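The notebook shelf: pictures from the workshop

I've been promising a gallery page for months and kept not making one, so thank you to everyone who poked me about it (Fergal Cronin, mostly, who pokes hard). If you're new to these pages: a few of us share a workshop and spend far too many evenings teaching a humanoid to put things away. We call the project Muslow. The current job is filing. Notebooks, pads, thin books, anything flat that ends up in a pile on a desk. One item gets picked up, carried over to a magazine file and lowered into a slot. Then the next one. It sounds like the dullest job in the world and I have had more fun with it than with anything else I've worked on!

The desk setup is deliberately plain. We started out with a big bookcase, and the reaching made every problem ten times harder to sort out, because you could never tell if the arm was wrong or the balance was wrong. Moving everything down to table height fixed that overnight. Two tables, one file holder, one stack of things to put in it. Dilek Taşdemir laid it out one afternoon and I don't think any of us has argued with it since, which must be a record for this group. 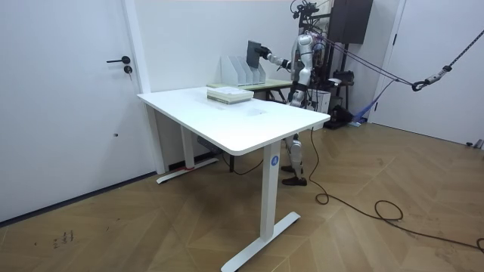 Muslow workshop, 2018-01-06

The long view, with the right arm reaching out over the file holder and something dark and flat in the gripper. The white stack at the back of the desk is the supply pile. We keep it squared up for now — a messy stack is a whole separate problem and I'd like to solve one thing at a time, please. The purple lines and the gray tether stay on for every run. Remzi Sönmez is strict about that and he's right to be. I once asked if we could leave them off for a nicer picture and got a look I still think about.

People ask about the table colors a lot. The green one came from Saraç, the secondhand furniture place, and the only reason we bought it was that the height worked. But it has been a nice accident. White file holder on a white desk was giving our vision code fits, and as soon as we put the holder on the green top the edges popped right out. I'd love to say I planned it. The standing desk is handy for the opposite reason, we can run it up and down and see if the software still knows where the table is. (Sometimes it does!)

While I'm on the subject of software, the planning part is called Odix. It's Fadime Şimşekoğlu's baby and she has rewritten it 3 times. The first version treated every notebook as a perfect rectangle and picked a spot on the edge to grab. Lovely on paper. Then you hand it a real notebook with soft corners and a cover that wants to flop open, and the poor thing has no clue what happened. The version we use now thinks more about where the fingers should wrap and less about the exact shape, and it lets the hand settle before the arm lifts. That little pause looks like hesitation when you watch it live. Visitors always think it's stuck.
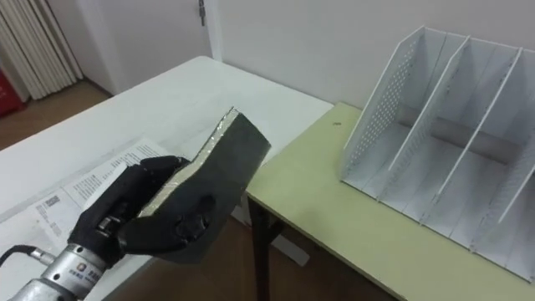 Grip angle is where most of our evenings went last fall. If you pinch a flat thing too near a corner, it swings. If you grab it in the middle, your own fingers are in the way when it's time to go into the slot. We ended up keeping a log of grips, written in pencil by whoever was standing closest, and by the time we got to 121 entries there was a pretty clear favorite: low on the face, thumb around the side, tilt it up early and straighten it out on the way over. Muammer Aksoy typed the whole log up one night without telling anyone, so now we can search it. Half my notes in there just say "nope."

The glove covering on the fingers made a bigger difference than I expected. Bare fingers slid on shiny covers, and every time we squeezed harder to make up for it we dented something. With the covering on we could back the force way down. It does wear, so budget for a few if you're building something like this. I was stubborn about it and tried to get by with strips of bicycle inner tube first. They smelled awful and peeled off in the middle of a run.

A few people wrote in to ask what we file. Whatever's lying around! Old notebooks are the best test because they're beat up and a bit bendy, and I've stopped throwing mine out. Paperbacks are harder than they look, they fan open if you lift them from the wrong side. Stiff boards are the easy ones and we use those when somebody's visiting and we'd like to look clever. Brondetti, the print shop downstairs from Fergal's office, gave us a box of spoiled pads, and I suspect we'll be working through that box until we retire.
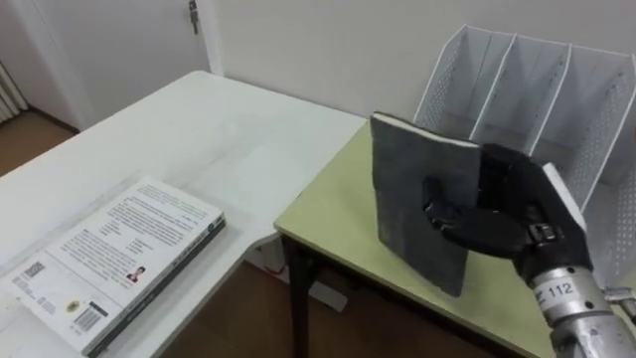 The last bit, getting down into the compartment, is still the part I hold my breath for. The slots are slanted, so you can't just come straight down, you have to match the lean and then slide. For a long time we tried to do it all from the head camera, and the trouble is that the hand blocks a good piece of the view right when you want it most. What works better is to take a good look early, remember where the dividers are, and trust the arm for the final stretch. Fadime added a check at the end where the fingers loosen just slightly and we see if the notebook stays put. If it drops a little, fine, it's in. If it leans the wrong way, close up and try again.

Our longest set so far was 127 tries spread over one very long weekend with a great deal of takeout. I'd like to get to 1,000 by June, with the grip log filled in properly for every one of them, and fewer "nope"s from me.

Next up is two file holders side by side and a choice about which one things belong in. Dilek wants to sort by size, Muammer wants to sort by color, and I'd be happy with thick and thin. If you have a holder with wider slots than ours and don't need it, write to me — we'll come pick it up. I'm also looking for a longer power cord for the desk and any notebooks with a truly terrible cover. Spiral bound especially. We haven't been brave enough for spirals yet.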